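Brondari Woven Storage - Gruvham Range

Home > Storage > Baskets and Trays > Gruvham

Item no. 1547
In stock, ships from the Dekker warehouse
Order before 3 pm, goes out same day

Gruvham is our everyday basket range. Bread, mail, remotes, hand towels, onions, whatever. Back for June after selling out twice last year. Same shapes as before, new liners, slightly stiffer handles on the tall ones.

Sizes
Small tray, 9 inches long. Keys, coins, tea bags.
Medium rectangle, 13 inches. The one most people buy.
Large rectangle, 17 inches. Fits a standard bath towel folded in thirds.
Tall with handles, 17 inches long, 12 high. Firewood kindling, yarn, toys. Not for logs please.

Colors
Honey, chestnut, charcoal. Honey is out of stock in the large untill the next container lands. No we don't have a date. Sign up for the email and you'll hear the same morning we do.

Liners
Sold separately. Cotton, natural or navy stripe. Machine wash cold, line dry. They shrink a little the first time and are cut with that in mind, so a new one looks baggy. Give it one wash before you write to us. Liners from the old Kuller range fit the medium and the small, do not fit the large.

Care
Shake out crumbs. Wipe with a damp cloth, drop of dish soap if sticky. Dry upside down. No dishwasher. Keep off radiators and out of the oven, yes people have asked. Dust in the weave comes out with a dry paintbrush, the cheap 1 inch kind.

Stacking
Small, medium and large nest. Tall ones don't, the handles get in the way. If you are ordering for a shop or cafe ask for them nested, saves you a lot on freight.

Trade orders
Minimum 60 pieces, sizes and colors can be mixed. Samples charged at full price and credited against the first order. Talk to Mieke De Haan for pricing, Femke Geerts for anything already on its way. Pallets go out twice a week. We made 2000 of the medium this season so no waiting list on that one.

Returns
30 days, unused, tags on. Liners only if the bag is still sealed. Broken in transit? Send a picture of the box as well as the basket, the carrier wants both.

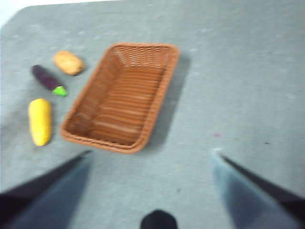
Common questions

Does it hold its shape? Yes. Rims are thick on every size. If one arrives squashed from the box, leave it somewhere warm overnight with a couple of books inside.

Can I cut the tag off? Sure, just not if you're planning to send it back.

Is the small one ok for bread? Rolls yes, a loaf no. Get the medium and use a liner or a clean napkin, the ridges in the bottom collect crumbs.

Will the colors match my older Kuller baskets? Chestnut is close. Charcoal is darker then it used to be. Honey never really matched anything.

Do you do lids? For the large only, item 1548, honey or chestnut. Tall lids being looked at for next year.

Goes with
Gruvham coat hooks, set of three
Kuller shelf dividers
Cotton liner, navy stripe

Prices include sales tax where it applies. Shipping worked out at checkout.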